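정리 로봇 키트 Flostora 일주일 써본 후기 (급하게 씀)

2025년 11월 9일 | 글쓴이 Jana Strobel

퇴근하고 급하게 적음. 길게 쓸 시간 없음. Lellunmont에서 파는 Flostora 키트, 책상 위 물건 집어서 파일꽂이에 꽂아주는 그거. 대여로 받았고 반납은 곧이다. 물어보는 분이 많아서 일단 쓴다.

구성은 팔 한 쌍, 헤드 카메라, 제어 박스, 전원. 설명서는 영어랑 독일어만. 대여료 456유로, 보증금 별도. 싸진 않다. 조립은 Lionel Tapley 씨가 도와줬는데 케이블 라벨이 설명서랑 달라서 한참 헤맸음. 이건 좀 고쳐줬으면.

작업은 단순하게 잡았다. 흰 테이블에 있는 책을 옆 테이블 파일꽂이로. 기본 프로그램에 "세로 정리"라는 메뉴가 있고 출발 위치, 도착 위치만 찍어주면 끝. 이 부분은 진짜 편함. 앱 화면도 깔끔하고.

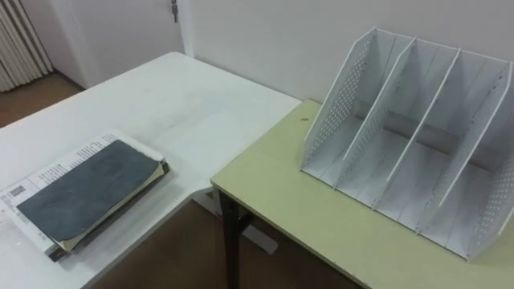

흰 테이블의 책과 연두색 테이블 위 파일꽂이. 헤드 카메라 시점.

문제는 두께. 얇은 서류는 슬롯에 잘 들어가는데 두꺼운 책은 칸막이에 자꾸 걸린다. 표지 모서리가 말려 있으면 더 심함. 속도 낮추니까 나아지긴 했는데 그럼 또 느려서 답답하고. 기본 속도의 절반 정도가 제일 무난했던것 같다.

그리고 겹쳐 놓은 물건. 위에 것만 집으라고 해도 밑에 것까지 같이 끌고 가는 경우가 있었다. Lellunmont 고객센터에 메일 보냈더니 Hayley Penrose 씨가 하루만에 답장 줌. 펌웨어 821 버전으로 올리고 "분리 집기" 옵션 켜라고. 켜니까 확실히 덜하다. 근데 이걸 왜 기본으로 안 켜놨는지 모르겟음.

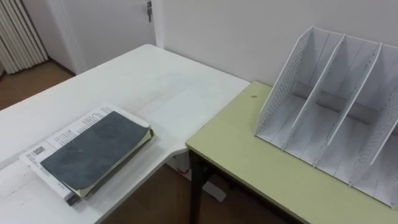 테이블 높이가 서로 다르면 보정을 꼭 다시 할것. 나는 첫날에 귀찮아서 건너뛰었다가 도착 위치가 계속 어긋나서 시간만 버렸다. 보정 자체는 11분 걸림. 한번 해두면 껐다 켜도 유지됨. 단 테이블을 조금이라도 밀면 처음부터 다시...

흰색 물건이 흰 테이블에 있을 때 인식은 보통. 어두운 표지는 바로 잡고 흰 종이는 가끔 못 찾고 멈춘다. 조명 바꿔보니 차이가 꽤 있었음. 창가 쪽은 비추.

소음은 생각보다 작다. 옆에서 통화해도 괜찮은 수준. 팬 소리가 좀 있는데 제어 박스를 바닥에 내려놓으니 거의 안 들림.

7월에 써본 Skollport 키트랑 비교하면 설치는 Skollport가 쉽고 집는 건 Flostora가 낫다. 가격 생각하면 고민되는데 책이나 서류만 다룰 거면 나는 이쪽. 컵이나 병은 안 해봤으니 묻지 말아주세요 ㅎㅎ

보증금 환불이 10일 걸린다고 함. 들어오면 댓글에 추가하겠음.

최근 글
- Skollport 키트 설치부터 반납까지
- 케이블 정리, 이것만 사면 됨
- Dunmore 작업등 두 달 사용기
- 대여 로봇 계약서에서 볼 것들
- 제어 박스 펌웨어 올리다 멈췄을 때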